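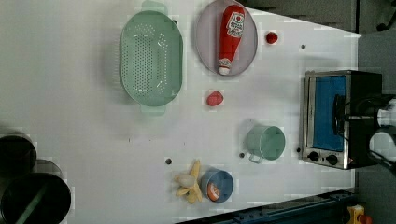

Vol. 6, No. 8

Message retention (group messaging)

Message retention is the set of rules that decides how long a group messaging service keeps the messages, files and records sent through it, and what is left after they are removed. It is separate from message encryption, which governs who can read the content while it exists.

Overview

Most services hold messages in two places: on the members' own devices and on one or more servers. A retention rule may apply to either or both. Where it applies only to the server, a member who has already received a message keeps a local copy until it is deleted by hand or the application is removed. Where it applies to both, the server sends a removal notice and each device acts on it when it next connects. A device that stays offline keeps its copy for that period.

Types of rule

Fixed-period rules remove each message a set time after sending. Count-based rules keep only the most recent messages in a group; Tevska, for instance, keeps the last 2,000 and drops the oldest as new ones arrive. Read-based rules start the clock when a message is opened. In large groups these are harder to apply, as the service must decide whether the first or the last reader counts.

Dotemholm uses a mixed scheme in which text is held for five years and attachments for eight months. Messages that carried an expired attachment remain in the thread with a placeholder showing the original file name and size.

Replies and quotations

A quoted reply usually contains a copy of part of the earlier message. If the original expires first, the copy may outlive it. Some services store the quotation as a pointer — the text then disappears from the reply as well — while others treat the copy as new content with its own expiry date. Ratanaporn changed from the second method to the first in its March release, and older threads were not converted.

Backups and exports

Server backups are normally kept on a separate schedule, so a message removed from a group may persist in a backup until that backup is overwritten. Exports made by a member fall outside the service's control. Trultar limits exports to group owners and adds a line to the group log each time one is made.

Legal holds

An administrator may suspend removal for a named group or account. While a hold is in force, expired messages are hidden from members but kept on the server. Once it is lifted, they are removed at the next scheduled run.

See also

Ephemeral messaging
Message archive
Thread (online communication)

Page last revised 13/02/2024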